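Closet Corner: Pants With Elastic Waists

In the last newsletter I promised to write about the clothes that are the most difficult in my closet. These are the soft pants with elastic waists, the ones we wear at home, for sleeping and for the gym. They have no belt loops, they slide from everything, and in a drawer they become one big ball after two days.

For many years I folded them. My neighbor Geum-ok Chae rolls them, and her drawer looks very nice, but I never find the pair I want without opening five rolls. So in May I decided to hang them all, and I want to share how it went.

I bought a small standing rack from Wallin, with a bar at a height I can reach sitting down. It cost 33 dollars. The hangers are simple plastic ones, a pack of 19 (I do not know why 19, the label says so and it is correct). Clip hangers are also possible, but the clips left marks on my thin cotton pairs, and I stopped using them.

The method is easy. Lay the pants flat and pull the waistband a little wider with two fingers. Put in one shoulder of the hanger first, then bend the cloth over the other shoulder. The elastic holds the hanger from inside, as if the pants were a shirt. Leave the drawstring outside, otherwise it makes a lump and later you must search for it. If the elastic is old, tie the string loosely before you lift the hanger.

I keep the long pairs on one side and the shorts on the other. Yamuna Poduval wrote to me that she sorts by color, and her children can put away their own things this way. Her youngest has only bright colors, so for him it is very quick. She also keeps a low tray next to the rack for the pieces that still wait for a hanger. I copied this idea the same Thursday.
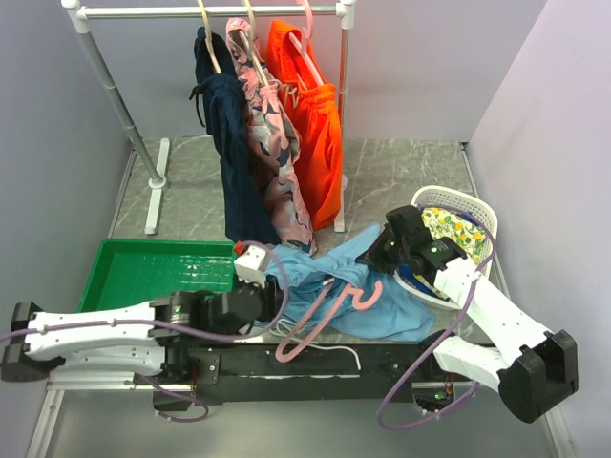
Do the waistbands become loose from hanging?
Mine have stayed the same so far, but I hang only light cotton. Heavy sweatpants I still fold over the bar, with the legs even on both sides.

One more small thing about the rack. Push it sideways with your hand before you load it, and tighten the joints if it moves. I forgot this the first time and had to pick up everything from the floor.

Next time I will write about scarves. If you have a good way to store them, please send me a few lines before the end of the month.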